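Tollum Table Club

The Tollum Table Club is an after-school robotics club where students teach a pair of small arms to do kitchen and dining chores. I'm one of the people who keeps this wiki going, and I've been a member since my first July build week, so forgive me if parts of this sound like a fan letter (they kind of are!).

History

The club grew out of a class project called Shimada, which had a single arm and a very patient teacher. When the class ended, a few of us didn't want to stop, so we moved to the back workshop, begged for a second arm and picked a new name. We spent $735 on the first set of parts and another $500 on servos the year after. I still think the servos were the better buy.

Equipment

Both arms are bolted to an aluminum frame at the front of a white table with plain walls on three sides. We keep the background boring on purpose – stray colors used to confuse our software something awful. Club members call the table "the box," and you'll hear that a lot if you visit.

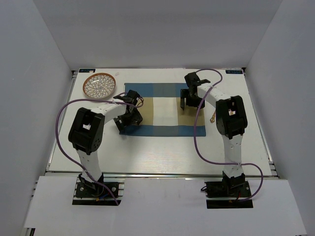 New members start by driving the arms by hand through the leader controls, and it feels like eating soup with somebody else's elbows for the first week or so. After that it gets fun. Every task is practiced in short runs, and each run is saved under its task name so the training group can find it later. A full set for one task is 40 runs, and our whole library stood at 1060 when I last updated this page on April 17, 2022.

Tasks

Cloth and dishes are our bread and butter. Folding came first, then anything involving a plate or a bowl, where the trick is getting the fingers onto the rim without shoving the whole thing across the table. I've shoved plenty. We also enter the Vistomer Cup, a regional contest where school teams run a surprise chore in front of judges, and I'd say bowls are where we lose most of our points.
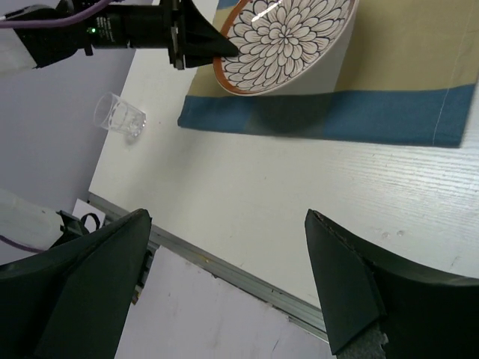 Zokell wrote on the talk page that bowls only look hard when you rush the approach, and that new drivers should spend a whole session on closing the gripper slowly before they try to lift anything. I went back and forth with that for a while, but it's in the beginner guide now, right after the part on homing the arms.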